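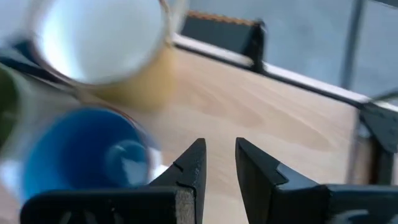 Wrist camera view at the cup station, Clomlow open day. Blue cup and clear cup at left, fingers open.

Visit report: Clomlow manipulation lab, open day, May 5, 2025

Clomlow opens its manipulation lab to outside visitors once a year. I went for the afternoon session, mainly to see the tabletop cell that was described in the Lollden newsletter last November. The lab occupies the ground floor of a former print works. Registration was at the side entrance, and visitors went through in small groups with a guide.

Our guide was Soon-im Hwang, who runs the cell and writes most of its control code. She skipped the slides and took us straight to the cup station.

The station

The arm works over a light wooden table with a white edge strip. The end effector is a two-finger gripper with matte black fingers, tapered at the tip, with a small step cut into each inner edge. The step is a local modification. According to Hwang, it gives a thin-walled cup rim a place to seat, so the grip does not depend on squeeze force alone. The earlier fingers were straight, and the lab stopped using them after too many cups were deformed.

The small camera at the wrist looks down past the fingers, and both tips stay in view. Its image was shown live on a monitor next to the operator desk. During fast approach moves the cups smear badly on that image while the fingers stay fairly crisp, as would be expected with the camera moving along with them. I asked whether the blur was a problem. The answer was that the controller takes its grasp estimate only after the arm has slowed down, and blurred images are kept in the log but given low weight.

The task

The task is to pick a named cup and set it down at a marked position. The clear cup is the difficult one. Its rim is thin, the inside can go close to white under the overhead lights, and the lower part takes on the color of the wood. Hwang said the blue cup is treated as the reference case and the clear cup as the test case. The current model was trained on 4000 recorded picks, of which 900 used transparent cups. The next round will raise that share.

We watched several picks. The blue cup went without incident each time. The clear cup was missed once, with the fingers closing short of the rim, and the arm backed off and tried again without operator input. The retry is limited to 2 attempts, after which the cell stops and waits.

Software and hardware notes

Motion planning runs on Cimimura, the lab's own package. The version on the desk was build 707. The fingers are machined by Coşkun, a small shop that also made the fixtures for the other cells. Finger changes take a few minutes and require a new camera calibration - this was not demonstrated.

Cycle time was not given and I did not have a good position to measure it. It looked slow compared with a packing line, but the cell is not intended for one.

Other stations

The second room had a drawer-opening rig, which was down for a cable replacement, and a bench with older grippers that visitors could handle. The straight fingers were among them. The difference at the inner edge is easy to feel.

Practical points

Parking is limited. Ear protection is not needed. Photography was allowed everywhere except the server area. Questions about the grasp data should go to the lab office, with the build number included.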